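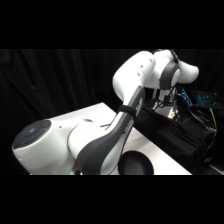 I have wanted to write about black curtains for a long time. When I moved into the room at Derkden, the back wall was bright yellow and I could not look at it for more than five minutes. Painting was not allowed, so I bought black fabric at Seixas and asked my neighbor Shalini Rathore to help me with the sewing.

My first mistake was the width. I measured the wall and bought exactly that much, and the curtain hung flat like a bed sheet. Shalini told me that a curtain must be much wider than the wall if you want it to fall in soft folds. I went back for more fabric and it cost me another 44 dollars.

The second mistake was washing it together with towels. Black fabric collects every small piece of lint, and I spent almost 30 minutes with a sticky roller - and then I found more on the other side.

I am still learning how to make a straight hem. For the next one I will use heavier thread, and I would also like to try small weights in the bottom corners. If you have done this before, please write to me which kind you used.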